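Storus Desk and Gondbridge Fridge: Small Room Review

I bought the long white Storus desk to use as a table next to the refrigerator, a silver top-opening-height Gondbridge. Both came from Lasarbridge, and I have had them for 14 months.

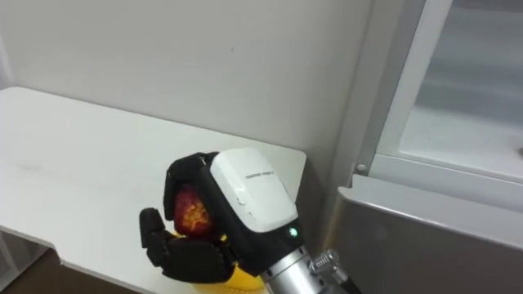
Deligiannis

The desk was $208. The white top is plain and slightly glossy. Crumbs and juice wipe off with a damp cloth, but pencil took some scrubbing. I use it mostly for fruit and lunch plates, and it is a good height for that if you are standing. The leg has a wide flat foot, so check your floor first. Mine needed a folded piece of felt before it stopped rocking.

Assembly took me 54 minutes alone. The bolts were all there. The instructions skip the step where the leg is turned to face the right way, and I had to take it off and start over. 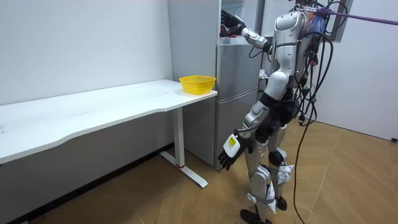

White desk and silver refrigerator along the back wall, on the wood-patterned floor.

The refrigerator cost $500 with delivery. It keeps apples crisp for a couple of weeks, and the motor is quiet enough that I can work at the desk beside it. The silver finish shows fingerprints, mostly near the door edges.
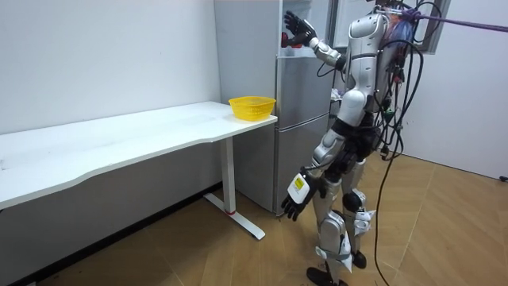

My one real complaint is the upper compartment. Small items roll to the back and it is a reach to get them out, so I put loose fruit in a shallow bin now. The lower part is easier to load. I would buy the desk again. I would look at a wider fridge first.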